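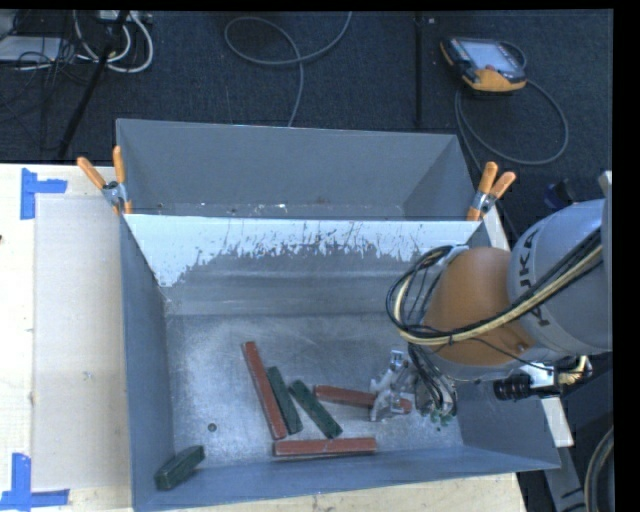 Bin picking with Wisis: red-brown and dark green blocks in a sheet-metal bin, with the KUKA arm reaching in from the right.

Wisis FAQ

What is Wisis?
Wisis is the grasp planner in the Iltis toolkit. It takes a depth image of a bin and returns a ranked list of places to put the fingers. Moving the arm there is up to Dalgleish, our motion planner, which has opinions of its own.

Why does the top-ranked grasp keep getting rejected?
Wisis ranks grasps by how well the fingers fit the block. Dalgleish then checks whether the rest of the robot fits the bin. Blocks near a wall score beautifully in the first test and die in the second. Set wall_margin in the bin file and Wisis will stop suggesting them so cheerfully.

Two blocks are touching and it sees one big block. Help?
Turn on split_by_color if the blocks differ in color. For two touching blocks of the same color, you're relying on the depth edge, and flush sides don't have one. Try the nudge action, which pushes the pair and looks again. It is as elegant as it sounds.

Can I use a shiny bin?
You can. The depth camera will report holes in the floor and, on a good day, a block floating over them. Matte gray is kinder. If you're stuck with shiny, raise min_cluster and lower your expectations.

Do I have to redo the calibration if the bin moves?
The camera calibration, no. The bin pose, yes. Run locate_bin and check that the drawn outline sits on the rim. Clamp the bin down first, then run it. We get a lot of mail from people who did these in the other order.

How much data was the grasp scorer trained on?
2,023 logged picks, of which 816 were failures. We kept all of the failures. They're the useful part.

How long does one plan take?
Almost 5 seconds with default settings, most of it Dalgleish checking cables. Turning off the cable check makes it very fast, right up to the snag.

Does it work with Sarton?
Reading Sarton logs works as of version 2. Writing them is on the list. The list is long.

Who do I write to?
Lungile Ndlovu looks after the planner side. Attach the log and the bin file. "It doesn't work" is not a log.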